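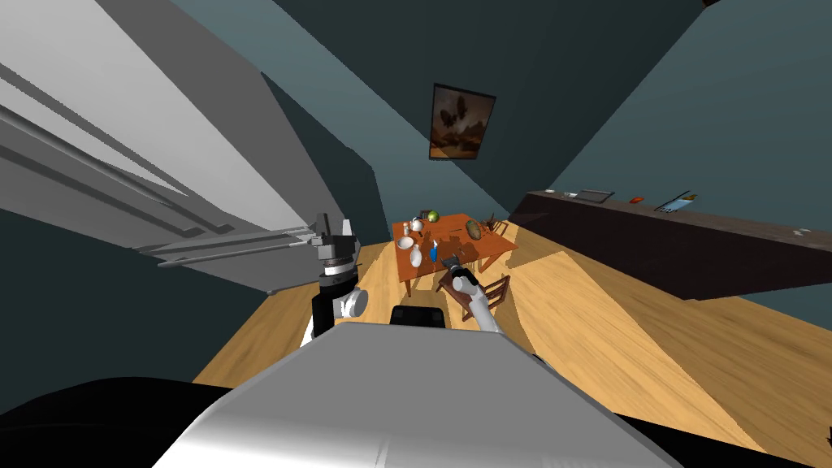
Toltell Releases Planning Software for Two-Armed Household Robots

June 2019

The Toltell Institute for Applied Automation has released the first public version of Montes, a motion planning and control package for mobile robots with two arms. The software, its documentation and a set of simulated household rooms are now available to universities, public research centers and companies under an open license.

Montes was developed over the past 19 months by the Institute's Manipulation Software Group in cooperation with Kornex, a supplier of control components. It is intended for research teams working on everyday tasks in kitchens and dining rooms, such as clearing a table, moving dishes to a counter or placing items on a shelf.

"Many groups have written this kind of software for their own use, and much of that work has been repeated from one laboratory to the next," said Carola Wiegand, head of the Manipulation Software Group. "We wanted to provide a common base that a new team can install in a day and then change to suit its own research."

The package plans the movement of both arms and the base together. In earlier software used at the Institute, each arm was planned separately, and a second program then checked the two paths for collisions. When a conflict was found, one arm was made to wait. According to the technical report published with the release, this approach was dependable but slow, and it often failed when the robot stood between a table and other large furniture.

Montes treats the arms, the base and the nearby furniture as a single planning problem. The report states that in a test set of 300 tabletop tasks, the new planner found a usable path in all but 13. The failed cases are listed in an appendix. Most involve small objects placed close behind taller ones, where the only clear approach is from above and the wrist reaches the limit of its range.

The release also includes a simulator interface and a library of furnished rooms. The rooms contain tables, chairs, counters, shelving and loose objects such as plates, cups, bottles and food items. Users can change the position of any object, add their own models and record each run from the robot's own viewpoint or from a fixed point in the room. Lighting can be varied as well, so that perception software may be tested under strong sunlight and in shadow.

Perception is handled by a separate module named Butadar, which estimates the position and shape of objects from depth and color data. Butadar can be replaced by other software without changes to the planner. During simulated runs it may also be switched off, in which case the planner receives exact object positions from the simulator. Users are advised to report which of the two settings was used when they publish results.

"A planner can look very good when it is told exactly where everything is," said Quang Phí, who led the work on Butadar. "We ask people to run both settings and to show both sets of numbers. The difference between them is often the most useful result."

The control layer supports arms with different end effectors on the same robot. A user may assign one gripper model to the left arm and another to the right, and the planner will take the opening width and finger length of each into account when choosing which arm should reach for an object. Support for suction tools is not part of the present release. It is under development and is expected to be added in a later version.

Kornex contributed the interface between the planner and the motor controllers, together with a logging tool that records commanded and measured joint positions. Malte Diekmann, who coordinated the company's part of the project, said the logging tool had been written at first for internal testing and was included at the request of the Institute's doctoral students. Log files are stored in a plain format and can be opened without special software.

Version 1 has been tested by 3 partner laboratories, which received the code in advance and returned comments on installation, documentation and stability. Several changes were made as a result. The configuration files were shortened, the names of the coordinate frames were brought into line throughout the package, and a command was added that checks a robot model for common errors before the planner is started. One partner also reported long start-up times in rooms with detailed furniture models. Simplified collision shapes are now supplied for all rooms in the library.

The Institute notes that Montes is research software and has not been certified for use near the public. Teams that wish to run it on physical robots remain responsible for their own safety assessment, including speed limits and emergency stop equipment. A chapter of the manual describes the settings used in the Institute's own laboratory and the order in which they should be checked.

An introductory course will be offered at the Institute later in June. It will cover installation, the preparation of a robot model, work with the room library and the writing of new task descriptions. Participants should have a basic knowledge of Python and should bring their own laptops. No robot is required. The course is free of charge for students and staff of public universities, and places will be given out in the order in which applications are received.

Wiebke Ruppert, who is responsible for training and user support, will also hold a weekly online question hour for registered users through the end of the summer. Questions may be sent in ahead of time through the project's mailing list. Error reports should be filed in the issue tracker and should include the version number, the room file and the planner log.

The technical report, written by Carola Wiegand, Quang Phí and Ottmar Böttcher, can be requested from the Institute's library in print or downloaded together with the software. Press inquiries should be directed to the Toltell communications office.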